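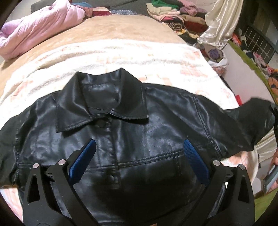 Black jacket, collar open, on the white blanket

Hello, I'm Renata and I'm the whole of Lolloneck! I make rag dolls, felt animals and the odd knitted dragon from my back bedroom (the dragons take ages, so please be patient with me). I started in August with a rabbit for my nephew, then his friends wanted one, and I've been stuffing ears ever since.

Every doll is sewn by hand and the faces are stitched on, with no beads or loose bits for little ones to pull off. You can pick the hair colour and I'll add a name on the foot for free. Dolls are 48 cm tall. Drop me a line if you fancy something different, I love an odd request!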